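Grip-loss fault on the Trandstead cell: findings so far

September 22, 2024

The packing cell at Trandstead has been running at reduced speed since the drop fault was logged, and several sites have asked for the details before the full report comes out. What follows is the short version. Sites running the Grundell controller with firmware older than the January release should read the section on settings.

The fault. During a run of mixed soft packages, the gripper opened in mid-travel and let go of a paper package over the walkway side of the cell. The arm did not stop. It completed its move to the drop point, opened again on nothing, and went back for the next pick. It repeated this until the light curtain was broken by an operator reaching in to clear the floor, at which point the cell stopped as designed. There was no injury. The cell should have stopped at the first loss of grip, and it did not.

Cause. The controller decides whether a package is held by comparing finger position with a stored closed value. If the fingers stop short of fully closed, something is assumed to be between them. With rigid cartons this works well. Crumpled paper keeps giving after the fingers have stopped, so a pinch that was good at pick can be loose by the time the arm turns. The position check ran once, 300 milliseconds after closing, and was not repeated during travel. The motor current, which would have shown the loss, was being recorded but was not tied to any stop.

A second fault sat behind the first. The drop counter was set to raise an alarm after 12 missed placements in a row. It had been raised to that figure during commissioning to get rid of nuisance alarms and was never put back.

Reproducing it. On the bench at Paltton we ran 100 picks with the original settings and the same class of package. The loss of grip came back, always on packages taken by a narrow end. Packages taken across the full width were held every time. Pick point matters more than closing force: raising the force crushed the paper further and did not cure the slip.

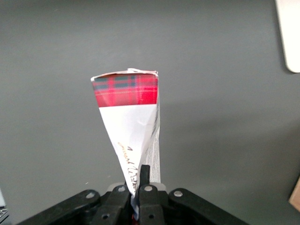

Amegashie wrote in after the first notice to say that their own cell had shown the same pattern in January, that they had blamed worn finger pads, and that new pads made no difference. They also asked whether a second position check at the halfway point would be enough on its own. We don't think so. A halfway check still leaves the second half of the move uncovered, and that is the half that passes over the walkway.

Settings to change now. Set the position check to continuous during travel. Tie low motor current to a protective stop. Set the missed placement alarm to one. Limit pick points to the wide part of the package where the layout allows it, and hold travel speed down on anything in soft paper.

Restarting after a grip-loss stop must be done from outside the guard, with the gripper confirmed empty or the package removed by hand under lockout. Do not use the remote reset.

Still open: the bench arm has completed 2000 picks with the new settings without an undetected drop, but all of them were with dry stock at room temperature. Cold stock is next. The Trandstead cell stays at reduced speed until that run is finished.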